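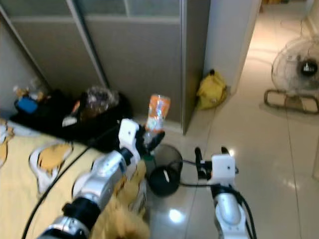
Week four of Keeping a Room, the Wednesday evening course at Desunwood, deals with the bedroom, where most households hide what the other rooms have refused. We start with rubbish, as it is the only category that leaves the building. Every bedroom should have a bin you can reach from the bed, and it needn't be handsome; a small black mesh wastebasket on the floor will do. Plastic bottles are the usual trouble. One bottle with an orange label fills a basket that size and stops anything else going in, so bottles go to the kitchen and the bedroom bin keeps its tissues and receipts. Next comes the heap at the back of the bed. Bags and clothing get on well together and will stay there until Easter if allowed. Take the bags off first, empty them, and fold the clothes on the space you have won. The wardrobe has doors for a reason, so please open them before announcing that it's full.

Making the bed comes last. Strip off everything that isn't bedding, pull the sheet tight from the far corners and leave the pillow until the end, whether it's pink or a respectable grey. Shake it, turn it, put it down once. Plumping may continue at home, in your own time. 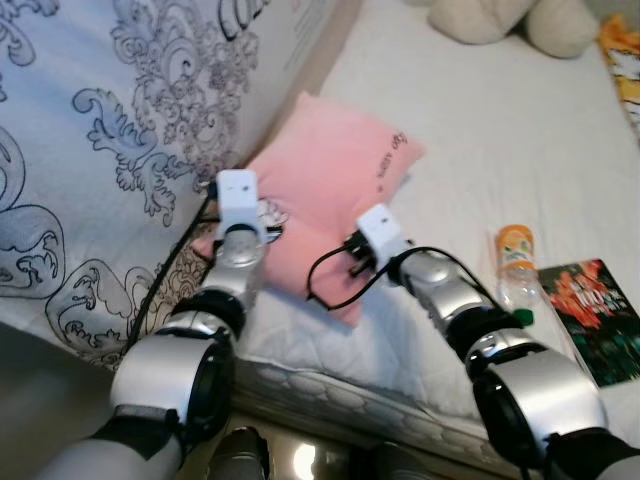 Anqi Wan objects that a bed should be aired for 40 minutes before anyone makes it, and that doing the pillow last only means it gets dropped on the floor first. Both points go into the notes. Put it on a chair, if you can find the chair.

For next week: read the Rosales handout on drawers, and bring one bag you haven't emptied since May.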